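Unit 2: Tail lifts and load handling on light vehicles
Notes by Rezaul Sultana

2.1 Rated capacity

The rated capacity of a tail lift is the largest load it may raise with the load centred on the platform. The Jeltow column lift used in the workshop is rated at 300 kg. The rating falls as the load moves outboard, and the maker's load chart must be read before any lift. The weight of a trolley or pallet counts as part of the load.

2.2 Payload

The lift is carried by the vehicle at all times. Fitting a 200 kg lift assembly takes 200 kg from the payload, and most of that weight acts behind the rear axle. Check both axle loads after fitting - a van can be within its gross weight and still be over on one axle.

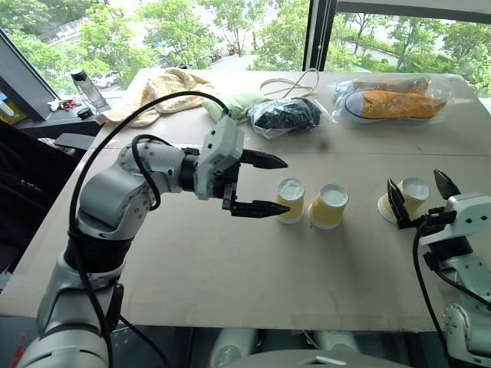
2.3 Hydraulic supply

A small electric pump feeds the lift cylinders. Lowering is by gravity through a restrictor valve, so the pump does not run. Slow lifting with normal battery voltage points to low oil, a worn pump or a blocked filter.

2.4 Parking on a slope

Chock the wheels and apply the handbrake before opening the platform. Side slope should be kept to 2 degrees or less.

Reading: Leclerc, chapter on platform lifts. Bring the Rendness load chart to the August practical.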